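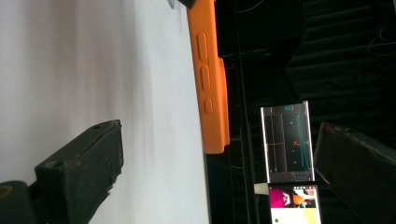 Writing to your local councillor about women's safety is much less daunting than it sounds, and I say that as someone who put it off for the whole of one summer. Start with one thing you want changed, such as the lighting on the path behind Dramik Road, and write it down in a single sentence before you do anything else. I like to draft on paper, but if you'd sooner tap it out on something like that bright orange one with the chunky side buttons, that's perfectly fine too (lots of our group do the whole letter on the bus!).

Next, say who you are and where you live, then tell your own story in a paragraph or 2. Please don't feel you have to share anything painful. When we wrote about the Helline underpass, we gathered 39 short accounts from women who use it, and most were only a line long.

Then ask for something the councillor can say yes or no to, and ask for a reply by a particular day. We usually say Friday.

If you're starting a petition as well, keep the wording the same in both. Khang Trình looked after ours and had 255 names by July, mostly from standing outside the Dastier library with a clipboard and a flask of tea. Leave it 10 days before you chase, and be friendly when you do.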